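**Trillcombe disclosure dispute** – a political controversy in the town of Trillcombe over an email sent to council candidate Ruth Pacheco by Yolanda Ayala, wife of Mayor Eusebio Salazar. Pacheco posted the message on 11th June.

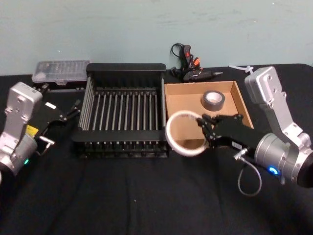
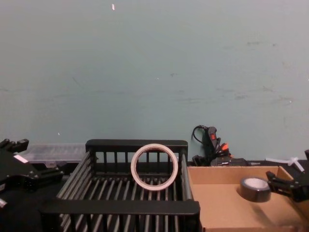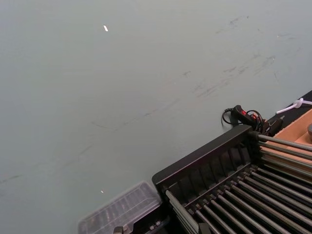
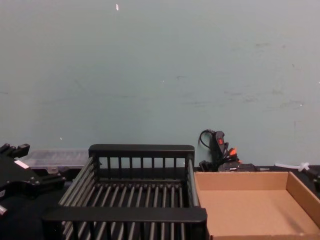
*Work area, four views.*

Salazar's office called the posted text incomplete and released a version of 517 words. An ethics review led by Kourosh Rahimi found no breach of town rules – Pacheco rejected the finding. She lost the November election by 700 votes.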